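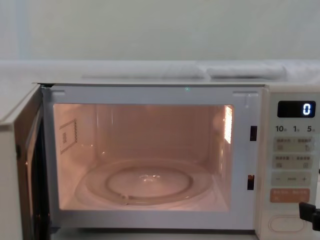

Good Practice for Recording Household Appliance Tasks

Data card and operating rules, Kinby collection, microwave subset
Issued 11 October 2019
Maintained by Wanda Kasprzak and Amos Crenshaw, Brosdale Laboratory

Summary

The microwave subset of the Kinby collection contains 437 recorded episodes of a robot arm working at a countertop microwave oven. Of these, 173 were recorded under an earlier version of the rules and are kept in a separate folder named legacy. The remaining episodes follow the rules given in this document. Users who combine the two groups should say so in any published result.

Tasks covered

Opening the door by the release button
Closing the door
Placing an item on the turntable
Removing an item from the turntable
Setting a time on the control panel
Folding and setting aside a cloth near the oven

Each episode holds one task only. A recording that runs on into a second task must be split, and both parts must carry the original session number.

Rules for the work area

1. The oven must stand on a level surface and must not move when the door is pushed or released. If it moves, stop and secure it before the next episode.

2. The full swing of the door must be kept clear. With the door open to the left, as in the photograph, no person or equipment may stand on that side within reach of the door edge.

3. Cloths may be left on the surface behind the oven while the door and panel tasks are recorded. They may not cover any vent. Check the manual of the oven in use for the position of its vents.

4. The turntable must be seated on its roller ring before recording starts. Turn it once by hand to confirm.

5. No metal item may be placed in the cavity at any time, including during rehearsals.

Rules for heating

Heating with an empty cavity is not permitted. Where a task calls for the start button to be pressed, a cup of water must be placed on the turntable first. The operator must cancel the cycle within 5 seconds unless heating is part of the approved task sheet.

The lamp may be left on with the door open between episodes. The display should be read and written down before each panel task, as a time left over from an earlier episode changes the result of the next one.

Rules for contact

The gripper may press buttons, hold the edge of the door and push the door shut. It may not enter the latch slots, press against the cover on the inner side wall, or lift the turntable by its rim unless the task sheet names that action.

Force limits are set per task and are listed in limits.txt. An operator may lower a limit during a session. Raising one requires written approval from Verna Achterberg.

Staffing

At least 2 trained people must be present during recording. One operates the arm. The other stands by the stop control and has no other duty. The person at the stop control may end an episode at any time and is not required to give a reason.

Stopped episodes are kept. They are marked "stopped" in the outcome field and must not be deleted or relabeled as failures.

Labeling

Outcome labels are assigned by a person who did not operate the arm in that episode. The permitted values are complete, incomplete, stopped and void. Void is reserved for equipment faults, such as a lost recording or a power cut. A door left ajar counts as incomplete, even where the rest of the motion was correct.

Known limits of the data

Only white ovens with a side control panel were used in the current group. Printed button labels are often too small to read in the recordings, and the data should not be used to test reading of text. Light from the cavity changes the color of nearby surfaces, including the turntable, and color labels for items inside the oven were taken from the item list instead of the recordings.

The legacy folder has no force values. Requests to restore them from the Mullov logs were reviewed in January and declined, as the clocks of the two systems did not agree.

Permitted use

The data may be used for research and teaching. It may not be offered as evidence that a product is safe for use in a home. Copies passed to another group must include this document without changes.

Corrections

Send corrections to Phyllis Horrocks, with the session number and episode number in the subject line. Changes to the rules take effect when the revised document is posted and do not apply to episodes already recorded.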